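The Plain Slice

White bread is back on the table at Farndale, and Hậu Triệu won't apologise for it

Six in the morning and the first loaves are already out. Square tins, lids on. No seeds, no sourdough, no scoring. Just white sandwich bread, the stuff of school lunches and snags on a Saturday arvo.

Hậu Triệu bakes 100 loaves a day at Imar, the corner shop he opened last August. Flour, water, yeast, salt, a bit of butter, milk powder. "People come in and ask for the fancy one," he says. "I say, mate, this is the fancy one."

The lid is the whole trick. Dough goes in at 600 grams, rises up, hits the metal, has nowhere to go. You get corners. You get a flat top and a tight, soft crumb that holds butter on the surface insted of letting it drip through to your wrist.

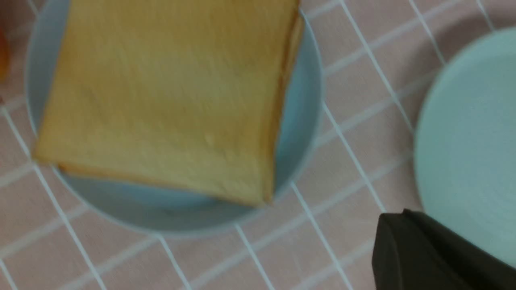
Square-cut white on a powder blue plate, pink checked cloth underneath.

Toppings, then. He's strict. Butter first, right to the crust, and soft, never from the fridge. Vegemite if you must, scraped not spread. His mum's version was condensed milk and he still does it after close, standing up, no plate.

Storage: paper bag day one, plastic after that. Not the fridge. Freeze it sliced if you live alone. Day three is toast, day four is pudding, and he has strong veiws on the pudding (sultanas out, marmalade in).

Crusts on or off? On. He looked a bit hurt that I asked.

Imar, 252 Royer Street, Farndale. Open from seven till the bread's gone. Cash or card, bring a bag.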